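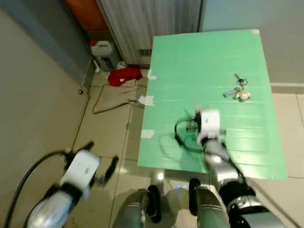 Oanh Ngô voltou à cidade em setembro, com uma mala e um endereço escrito num envelope. A irmã mais velha tinha vivido catorze anos no apartamento da rua Orkov e agora não vivia mais em lugar nenhum, e alguém precisava de abrir a porta, ver os armários, decidir. As chaves esperavam por ela em cima da mesa verde, a mesa do folha presa com pedacinhos de fita branca, e Oanh reconheceu primeiro o boneco de pelúcia cor de creme pendurado na argola. Só depois olhou para as chaves.

— São todas do apartamento? — perguntou.

— Não sei dizer — respondeu Hưng Kim. — A sua irmã deixou assim, tudo junto. Uma é da rua, isso eu sei.

Hưng tinha sido vizinho dela, e guardou as chaves desde a primavera. Falava baixo, como se a irmã dormisse no quarto ao lado. Oanh agradeceu duas vezes, porque da primeira vez a voz não saiu bem, e meteu as chaves no bolso do casaco. Pesavam mais do que ela imaginava.

No autocarro para Orkov ela foi com a mão fechada sobre a pelúcia. Lembrava-se do dia em que a comprou, numa loja perto da estação de Drisbridge, quando as duas ainda viajavam juntas. Custou 90 moedas e a irmã disse que era um roubo. Depois usou-a todos os dias.

A porta da rua abriu com a segunda chave que experimentou. A escada cheirava a sopa e a cera. No terceiro andar ela parou, porque não sabia qual era a porta, e teve vergonha de não saber. Em catorze anos tinha vindo uma única vez, e era de noite.

Experimentou a porta da esquerda. A chave entrou, mas não girou. Do outro lado alguém arrastou os chinelos.

— Quem é?

— Desculpe — disse Oanh. — Enganei-me. Procuro a casa de Nhàn Bùi.

A porta abriu-se um palmo. Uma mulher de cabelo molhado olhou para ela, depois para a mão, e ficou a olhar para a mão.

— Esse boneco eu conheço — disse ela. — A Nhàn deixava-o cair cada vez que subia com as compras. Eu ouvia daqui. É a porta em frente. A chave tem que puxar um pouco para si, senão não anda.

Oanh puxou um pouco para si e a fechadura andou.

Lá dentro, as persianas estavam descidas. Havia uma cadeira só, um rádio, uma caixa de cartão com cartas. Em cima das cartas estava uma conta de luz por abrir e, debaixo dela, um postal que Oanh tinha mandado e do qual já não se lembrava. Ela sentou-se na cadeira, ainda de casaco.

Restava a chave mais pequena, que não servia em porta nenhuma. Experimentou-a no armário da cozinha, na caixa do correio, numa gaveta. Nada. A vizinha, que tinha vindo atrás com um prato coberto, disse que talvez fosse de uma bicicleta.

— A minha irmã não sabia andar de bicicleta — disse Oanh.

— Aprendeu — disse a vizinha. — Fui eu que a segurei no parque. Está lá em baixo, no pátio, debaixo do plástico. Quer ver agora ou quer comer primeiro?

Oanh olhou para o prato, e depois para a janela.

— Agora — disse ela, e levantou-se com as chaves na mão.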